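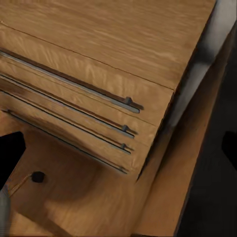
Página 7

Taller de modelismo en Cáceres – Apuntes de la cuarta sesión
Pintura y envejecido de un vehículo a escala 1/35

En la sesión anterior terminamos el montaje del casco y de la torre. Hoy trabajamos la superficie. Antes de abrir la pintura, revisen otra vez las uniones con una lija de grano 1000 y agua. Si una línea se nota con la uña, se notará también con la pintura.

1. Imprimación

Se aplica en capas muy finas, con el aerógrafo a unos quince centímetros de la pieza. Prefiero un gris medio, que deja ver bien los defectos. El modelo debe secar una noche entera. En Gotton, donde aprendí este oficio, el aire era tan húmedo que esperábamos dos días, pero en Cáceres no es necesario.

2. Color base

La mezcla que usamos en el curso es la 348 de la carta Mandivthorpe, con una tercera parte de diluyente. Primero se pintan los bajos y el interior de las ruedas, después los laterales y al final el techo. Las cadenas se pintan aparte.

Para aclarar los paneles se añade a la misma mezcla un poco de color arena – nunca blanco puro, que da un tono de tiza. Se trabaja desde el centro del panel hacia fuera y se deja el borde más oscuro.

3. Barniz y calcas

Sobre una superficie mate la calca coge aire y aparece un brillo plateado. Por este motivo damos antes un barniz satinado. Cada calca se pone en agua templada hasta que se mueve sobre el papel, y se coloca con un pincel mojado. La hoja Himevcombe es bastante gruesa y pide dos aplicaciones de líquido ablandador.

4. Lavados y desconchados

El lavado se pone solamente en los huecos y alrededor de los remaches. Pasados veinte minutos, se retira el exceso con un pincel limpio, apenas húmedo de disolvente, siempre de arriba hacia abajo.

Los desconchados se hacen con un trozo de esponja y marrón muy oscuro. Concéntrenlos en las escotillas y en los bordes que pisa la tripulación. Es un error frecuente repartirlos por igual en todo el vehículo.

Material para la próxima sesión

– Pigmentos: tierra clara, óxido y negro humo
– Fijador
– Pincel plano viejo
– Lija de grano 700

La parte de la base y el terreno la veremos en febrero.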